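Teaching the soft things

When Diễm Âu began collecting data for the Zument project in May, she did it in a bedroom, on a flowered bedspread, with a gripper in each hand. There is no robot arm in this part of the work. A person does the task and the grippers record it.
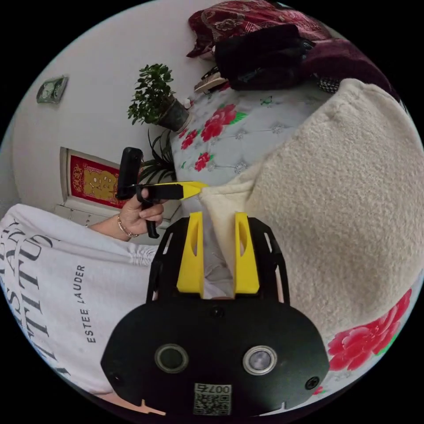
Why begin with cushions and clothes?
Because they change shape. A model that knows how to hold a box has learned very little about fleece.

The yellow fingers can take a cushion by one small tuft, and this is a grasp that older planners often refuse. Her colleague Damian Hämmerli kept such grasps in the training set – 1264 demonstrations, of which 961 passed the check. 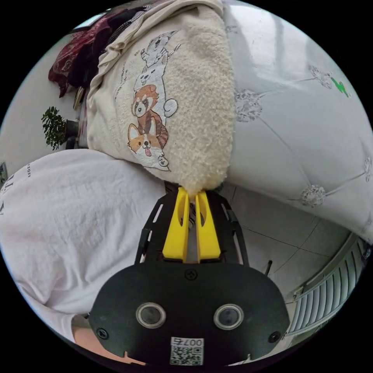 A pinch at the fleecy corner of a cushion.

The team had hoped for 1000. Still, with the smaller set, the policy needed only 2 tries on most cushions.

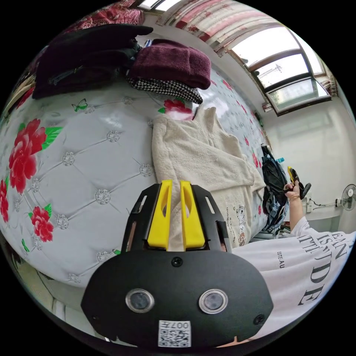 Zundomley, page 2

Knitwear remains harder. A sweater collar folds into itself, says Hämmerli, and the model loses the edge. He wants more sweaters.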